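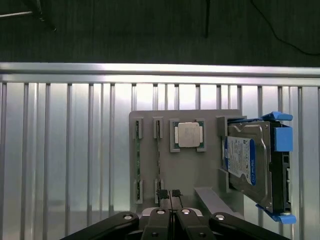 4.2 Handling rules for the assembly trials

All trials followed a written rule set agreed before the first session in April. Each part starts in its assigned place on the fixture, as shown in Figure 3, and is returned there before a new trial begins. The arm may not close on a memory module until the operator has confirmed the slot position. Approach speed inside the case is limited to 50 mm/s, falling to 15 mm/s near the processor socket. An operator stays within reach of the stop button at all times and may end a trial without giving a reason.

Figure 3. Arm, open computer case and component holder on the worktable.

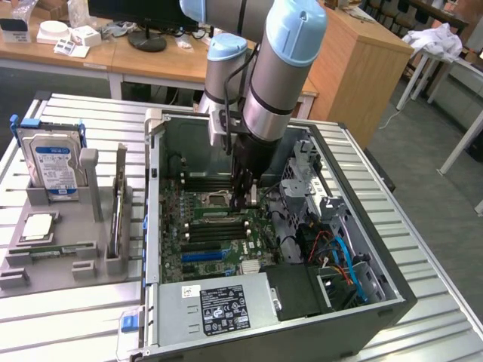

Glenys Greenwood, in written comments on the draft rules, objected that a speed limit alone says little about contact force, and asked that any unexpected contact with the board be logged as a fault even when no damage is found. We adopted this change.

The socket is treated as a protected zone. No finger may enter it without a processor in the grip, and the operator inspects the contacts under a lamp after every fault.

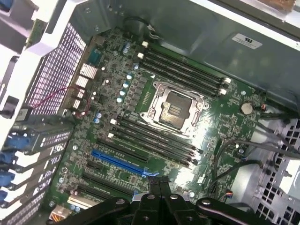

Memory slots and expansion slots fall under a less strict rule – light contact is allowed during alignment, but the arm must stop if alignment takes longer than 60 seconds. Changes to these limits require the signatures of two operators and apply only from the next session onward.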